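Robot cell for key ring and tag assembly – what happens to the bench jobs?

Posted by travdale_ops
Saturday, November 25, 2023

We run a small key management shop. Much of the work is split rings: hanging them on a round metal disc with holes along the rim, linking them, adding a plastic tag. Management wants a robot arm on part of this starting in April. Two people do it by hand now. Last month's output was 2,577 finished rings, and the target with the arm is 3,216.

What I need to know is how the work changes for the bench people. Do they still sort and inspect, or do they become machine tenders? Pay grade depends on the answer here.

Bedberg

Expect both. We automated a similar station and the first thing that moved was the sorting. Split rings hook into each other in the bin, and an arm that picks up one ring will often bring others along. Someone has to separate them before they go to the cell. That was never listed as a task before, as people did it with their fingers while they worked.
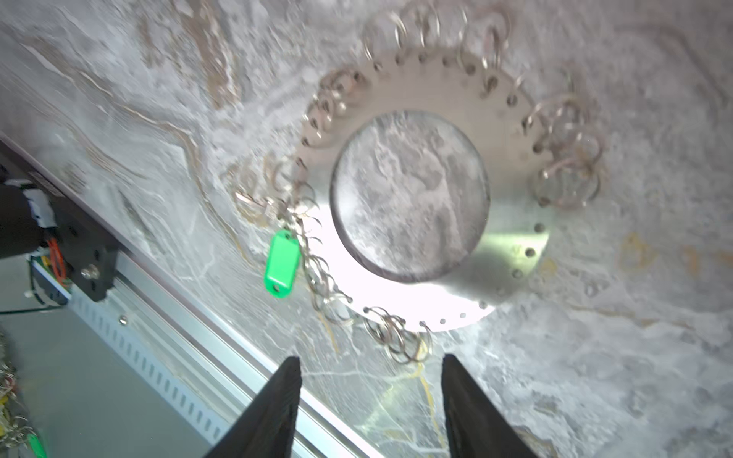
The second change is fault handling. When a pick fails, the cell stops and waits. The operator clears it, resets, and confirms the position. Budget training time for this. Ours took 4 weeks before the bench staff were comfortable doing it without calling maintenance. Get the task written into the job description before startup – afterward it is treated as something they already do, and the grade stays where it was.

Also check the lighting. Bright metal gives glare, and glare gives bad camera reads. We lost more time to that than to the gripper.

Floritz

Depends on the robot. Ours is fine. People complained at first, then they stopped.

Camacho

I would question the target. Ask whether it includes stops and hand rework. Ours did not, and the difference came out of the bench staff's day. Log every stop by cause for the first 2 months and let the operators keep the log. It is the only record you will have when the pay grade comes up for review.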